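Evening, October, tea gone cold again

My shoulders ache in a way they haven't since I gave up swimming. A whole day of driving the arms! I'd thought it would be like a computer game and it's much more like trying to ice a cake while wearing somebody else's hands. You move, the robot moves, and in between there's a tiny lag that you stop noticing after an hour and then notice horribly again straight after lunch.

Roald Granström had me start on the old sorting job, picking things off the brown paper and putting them in the blue tray, one at a time, home position between each. He wants 700 good runs out of our table before we're allowed to move on to anything clever. The Sodovik lot have apparently got 1,526 already, and he managed to mention that twice before ten o'clock. Well, good for Sodovik. They've got two people who do nothing else and a heater that works.

I did the morning badly. I kept rushing the last bit, where you lower the thing into the tray, and letting go too high so it bounced. Trygve Fjeld was watching over my shoulder with his sandwich and said the robot would learn to throw things if I carried on like that, and he's right, annoyingly. It copies everything. If I hesitate over the rim, it'll hesitate over the rim for ever. If I go the long way round because I'm daydreaming about supper, then so will it. It's a bit like having a toddler who picks up every swear word, except that you get to bin the bad recordings (I binned plenty).

So after the break I made myself slow down. Down, down, nearly touching, wait, open. I started saying it under my breath, which must have sounded mad from the other side of the room, but my runs got so much cleaner that I didn't care.

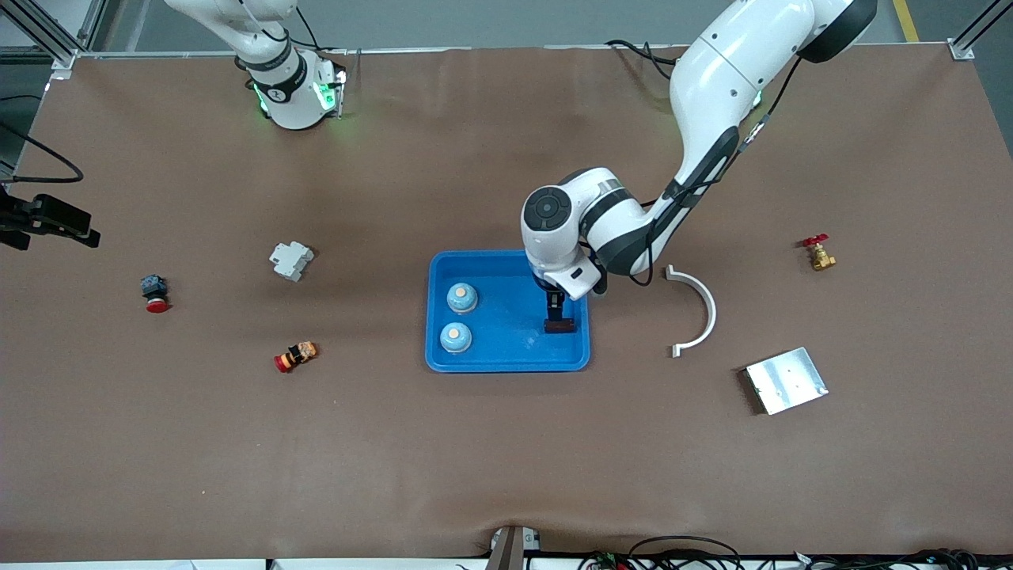
Trygve's theory is that you should look at the tray and never at the gripper, the way you look at the road and not the bonnet. I tried it for an hour and I think there's something in it. The round pieces are still pigs, though. The fingers slide up the curve unless you come in low and dead centre, and I lost one off the edge of the table and had to crawl about after it while Roald pretended to be reading his emails.

Then a silly argument over the right arm. I'd been leaving it parked out of the way the entire time, since the task only needs the left, and Roald wondered whether we ought to be using both so it doesn't learn that one arm is just for decoration. Trygve said one job, one arm, keep it simple, sort the two-handed stuff out later when we do the Nordin parts. They went round and round on this and I ate the rest of the biscuits. In the end we're leaving it parked, and Roald is going to write to Skorkivlow and ask what they did. I bet they never even thought about it.

Oh, and I tried it the other way too, just at the end, where you switch the motors to floppy and take hold of the wrist and walk it through by hand. Much nicer! You can feel where the arm doesn't want to go, and I got 5 lovely smooth runs without a single wobble. But my own arm was all over the camera view, so Roald says we can't keep them. I'd have happily done that all week. Back to the remote tomorrow.

Must remember: bring the cushion for the chair, ask Trygve for his notes on the grip setting (he has it gentler than mine and drops less, how?), and ring Mum, who still thinks I build robots and has told her whole street so. Explaining that I show them how to put things in a tray didn't go down half as well.

Caught myself putting the cutlery away tonight, very slowly, fork hovering over the drawer, waiting before I let go. Bed, I think.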